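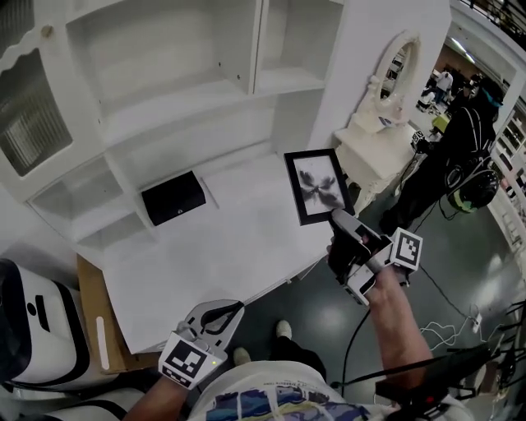
Fig. 4. Desk top with the small black box at the back and the picture frame held upright.

Section 4: Dressing the desk top

The Conero shelving desk is sold as a place to work and a place to display things. We have our doubts about doing both on one surface, and the catalog styling should be taken with a grain of salt. The steps below leave you with a desk you can still write on.

Before you start
Finish Section 2 (leveling) first. If the unit rocks, nothing in this section will help.
Wipe the desk top with a soft cloth. Plarkell sells a special cleaner for white finishes. We tried it for 30 days against plain water and could not tell the two sides apart.

1. Clear the desk top completely. Do not work around a pile and promise yourself you'll sort it later.

2. Put the small box down first, near the back wall, with the low side of its slanted lid toward you. Leave enough room to open the lid fully.

NOTE: A little clasp on a box like this keeps the lid shut. We would not count on it to keep anyone out. Store spare keys and cash somewhere else.

3. Choose a spot for the picture frame toward the right end of the desk. A dark print on a white ground, such as the winged one in Fig. 4, shows up well against white furniture and doesn't need company.

4. Lift the frame upright before you move it sideways. Dragging it will mark the finish, whatever the label says about scratch resistance.

5. Set the frame down and let go slowly. If it tips, move it back until it can lean on something solid.

CAUTION: Do not use the adhesive dots in the Ulloa accessory pack on the desk top. They are described as removable. Ours took paint with them.

6. Sit down and put both forearms on the desk. If you touch the frame or the box, move them. Most people set a desk up standing, then wonder why it feels cramped.

7. Fill the open cubbies last – and leave a few empty. The stepped compartments at the lower left are easy to forget and tend to collect chargers and old mail.

8. Open and close the glass-fronted door once by its knob. The ribbed panel blurs what is behind it but does not hide it, so a messy cabinet will still look like a messy cabinet.

NOTE: The Stideseck planning sheet suggests 41 display items for a unit of this type. We suggest you ignore it.

Text for this section: Zachary MacLeod. Revised 15 Jul 2019. For moving the unit after it has been loaded, go to Section 5.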